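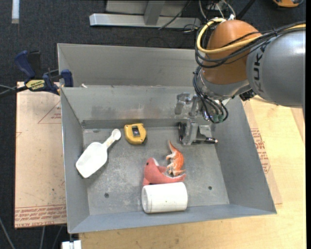

Chapter 4. Iron and the Blood

Iron first, then the vitamins that help it along. Most of the body's iron sits in the red cells, bound up in hemoglobin. The rest – liver, marrow, muscle. Lose blood, lose iron. Powdered supplements get measured by scoop in a lot of homes, and a scoop is a poor measure. A broad, shallow one like the white plastic scoop on the left holds a different amount each time, heaped or level. Weigh it instead. More on dosing in the next chapter.

Search this book Go

The Ernby survey, run by Fouzia Butt, followed 620 adults thru one winter. Of these 46 had low stores at the start and no symptoms at all. Tiredness came later, pale skin later still. Keep that order in mind – it comes up agian with B12.

We use cookies to improve your visit. Accept Manage settings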